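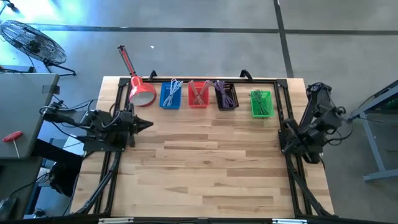 Session 4: Cables, ties and baskets

Course: Workshop Housekeeping, Flullell Training Rooms
Tutor: Dede Gyamfi
Handout revised Mar 18, 2025

Read this before the session. The practical part takes 50 minutes and there won't be time to go over it all again at the bench. If you missed Session 3 (labels and ink), borrow someone's notes, as the label codes are used again here.

1. Why cables get a session of their own

Most of the faulty leads handed in at the Radulović stores last year had the same complaint: the wire had gone just behind the plug. That is where a lead bends hardest when it is pulled out of a drawer by its end. A lead kept in a loose coil with its plugs free can be lifted out whole.

The stores hold up to 3,000 leads. You will be dealing with a handful, but the method is the same.

2. Coiling

Hold one plug in your weaker hand, with the connector pointing away from you. Make the first loop about as wide as a saucer. Let the cable roll between finger and thumb as each loop goes on, so that it lies flat. If it springs into a figure of eight, let it, and carry on. Don't wind it round your elbow.

Stop with a short tail left over. Both connectors should stick out of the coil, one at each end if the cable allows.

Long leads (anything over 9 metres) are done on the floor and are covered in Session 6.

3. Tying

One tie per bundle, across the middle of the loops. Pull it until the loops stay together when you pick them up, then stop. You should still be able to slide a finger under it. We use reusable ties from Zidau, which come in packs of 200. Please put the spare ones back in the tin.

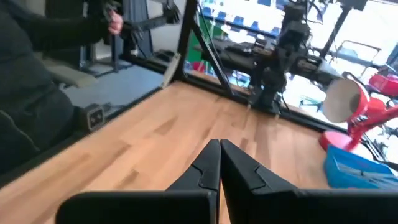 A tie that has been done up too tightly leaves a dent in the outer covering. Undo it, straighten the cable by hand and start the coil again. Edin Grgić takes in damaged leads at the stores counter. Give him the whole lead, with a note saying which end is bad, and don't cut the plug off.

4. Sorting by colour

Keep one colour to one basket. We used to sort by connector and gave it up, as too many leads have a different connector at each end. Colour can be seen from across the room.

Where a shade is hard to place, go by the nearest basket. Dusty pink and salmon both go in the red one. Dark purple-grey goes in the black one. Pale blue or whitish leads go in the blue one, and green in the green.

Lay the tied bundles on the table in front of the baskets first, and put them away once they are all out. It is much easier to spot a missing tie on the table than in a basket. Put each bundle in with the loops down. A bit of cable fanning out over the rim is fine. A plug hanging down the outside should be tucked back in.

5. The bench

The baskets stay in a row at the far side of the table, with the red lamp at the left-hand end. Leave the lamp where it is. Tilt the shade if you need to read a label. 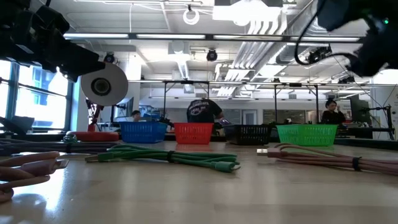

6. Before next time

Coil and tie three leads of your own at home and bring them in. At least one should be a USB lead.
Read the Clustine booklet, the section on storage, up to the table of bend sizes.
Write down any cable you could not get to lie flat, and what you tried.

Session 5 is in April, same room. Bring your label sheet.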